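Toile

Toile, in home furnishing, is a pale fabric printed with a repeating pattern in one color or a narrow range of related colors. The word is French for "cloth" or "canvas" and on its own says nothing about printing. In French the decorated kind is usually called toile de Jouy, after Jouy-en-Josas, a town near Versailles where a printing works opened in the second half of the 18th century. English speakers dropped the second half of the name, and dressmakers use the same short word for a test garment sewn in cheap cloth, a source of regular confusion.

Origins

The popular account, repeated in shop catalogs and decorating books, holds that toile was invented at Jouy. It was not. Cottons printed from engraved copper plates were being made in Ireland by the 1750s and in England soon after. The Jouy works began with wood blocks and took up copper plates later. Its fame owes a good deal to the quality of its designs and perhaps as much to later collectors, who attached its name to cloth from Nantes, Alsace and elsewhere. Many old pieces sold as "Jouy" carry no maker's mark, and the label should be read as a guess about style unless there is paper to back it up.

Printed cottons were banned in France from 1686 to 1759 to protect the silk and wool trades. Writers often describe the ban as if it had kept the cloth out of French homes. The number of repeat orders against wearing and selling it suggests otherwise.

Pattern

The classic design shows small groups of figures on islands of ground: shepherds, ruins, boats, scenes from plays or current events. Copper plates allowed fine shading and a tall repeat, and the size of the plate set the size of the pattern. Engraved rollers, which came into use around the turn of the 19th century, were faster but gave a shorter repeat.

Botanical patterns are a looser case. Sprigs, leaves and branches on a cream or white ground are now widely sold as toile, though they have no figures and may use two or three shades. Some textile historians reject the usage. The trade has ignored them, and most buyers would recognize a blue leaf print on cream as toile before they recognized a scene from an opera. 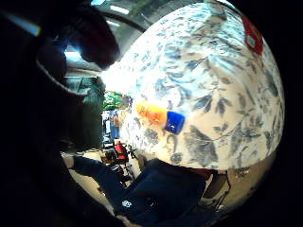 Toile-like leaf and sprig print in slate blue, gray and pale teal on a cream ground.

Color

Red, blue, purple, sepia and black were the usual choices for early prints. Claims that a given color stood for a given rank or room have little behind them. Madder dyes gave reds, purples and browns depending on the mordant, and indigo gave blue, though it was awkward to print and was often handled by separate methods. Cost and chemistry explain most of what survives.

Modern production

Nearly all toile sold today is printed by rotary screen or digital press. The Kermani pattern books, a trade reference for furnishing prints, list 3720 designs under the heading "toile," of which fewer than 800 include a human figure. The count should be treated with care, as the same drawing is entered again for each change of scale.

The Gesden mill advertises its line as taken "from the original plates." The phrase is common in the trade and rarely means that a plate was used. In Gesden's case the drawings were scanned from 6 paper proofs, 4 of them reprints, and the missing areas were redrawn. Barari, a rival firm, calls its own prints "after the antique," a vaguer claim and probably a safer one.

Collecting

Dating by pattern alone is unreliable. Popular designs were copied within a few years and have been reissued ever since. Dealers point to thread count, selvage and fading, but all three can be imitated, and fading says more about a window than about a century. The Nollville textile collection relabeled several of its French panels as English after a review of its records, and left others marked "origin uncertain."

See also: Calico; Chintz; Copperplate printing; Indienne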